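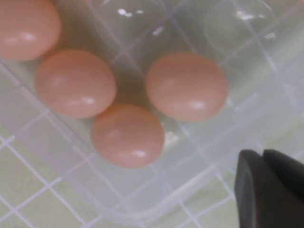
Rule 6 needs rewriting, and I'm putting my reasons down here before I forget half of them. As it stands it says "approach the object slowly and stop if contact is unexpected," which sounds fine until you try to grade an episode against it! Slowly compared to what? Unexpected by whom? Normunds and I went through the same stretch of wrist camera footage yesterday and came out with different grades on nearly all of it, and neither of us was being difficult. So my draft now splits the approach in two: travel, and then the last bit, which starts when a fingertip is over the rim of the container. The clear plastic makes that harder than it sounds, by the way. The white grid of the cloth shows straight through the floor of the thing, so if you're judging height off the grid lines you're judging off the table, when the part you're going to hit is the rim. I had been doing exactly this for two weeks. Use the rim. If you can't find the rim in the wrist view, back up and come in again, and don't mark the episode down for backing up (more on that below).

Where we are with the backlog: 1,041 episodes reviewed, of which 159 got thrown out. I went back over the rejects this morning with coffee and a bad attitude, and I think a fair number of them were thrown out for the wrong thing. We've been treating a hesitation as a fault. An operator who stops over an egg, backs off and comes in at a better angle is doing what I'd want anybody to do, and then we go and bin it for "non-smooth motion." Meanwhile the ones that sail in fast and get away with it are sitting in the keep folder. I'd like that turned around before the Vorley set goes any further, because the target is 4,000 and I really don't want to regrade all of them in the spring.

Draft wording, to be argued with:

6a. Travel speed is whatever the cell sheet says. No exceptions for being in a hurry.
6b. Once a fingertip crosses the rim, drop to the slow setting and stay there until the egg is clear of its neighbors.
6c. Pausing or retreating is never a fault.
6d. If a finger touches an egg other than the one you're after, stop, open, retreat, and tag the episode "neighbor." Keep recording while you do it.

6d is the one Normunds doesn't like. He thinks operators will tag everything just to be safe and the tag will mean nothing by the end of the month. Could be! But right now we have no tag for it at all, and the layout of the tray decides whether it's even a risk, so we ought to be able to look that up afterward. 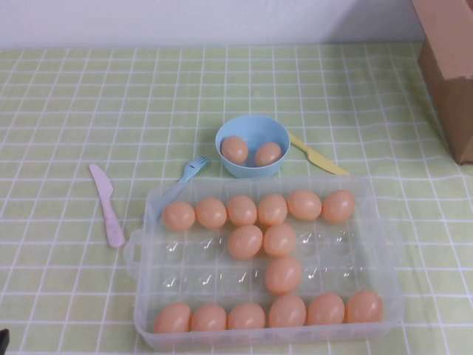

Which brings me to layouts, because we don't have a rule for those either. An egg with empty wells next to it is a completely different job from one in the middle of a full row, and in the log they both just say "egg, tray." My suggestion is that the setup still from the side camera gets saved with every episode, taken after the hands are out and before the arm moves, and that the operator types a word or two: full row, open side, bowl. Same for the other stuff on the table. I don't mind a fork or a knife lying about, we want some variety in there, but if anything is tucked under the tray then the tray may not be sitting flat, and I'd want to know that before I start blaming the gripper for a bad height.

Also checked the Oltex controller notes for the force limit. The limit is set per tool and not per task, so if somebody swaps over to the Šindelář fingers and back again it's on us to confirm the value. Adding a line to the start-of-shift checklist: read the limit out loud, write it down. Yes, out loud. Flestton do it that way in their cell and I thought it was silly until I caught myself writing down the number I expected to see.

Tried grading a small batch under the new wording after lunch. Normunds did the same batch in the other room with his door shut. We disagreed on two, both of them about when "clear of its neighbors" begins, so that phrase needs a height attached. He wants a full egg's height above the rim. I think half is enough and a full one will make everything crawl. We'll try both.

To do:
- height for 6b
- pull the "non-smooth" rejects back out and regrade (me)
- add the neighbor tag to the dropdown (Normunds, under protest)
- checklist line for the force limit
- ask Vorley whether they care about the setup still or if it's only for us

Leaving the old Rule 6 up on the wall until we've settled the height. Please don't pencil things onto it, I can't read anybody's writing.

Notebook, December, 4:40 p.m.
By Hui-mei Chou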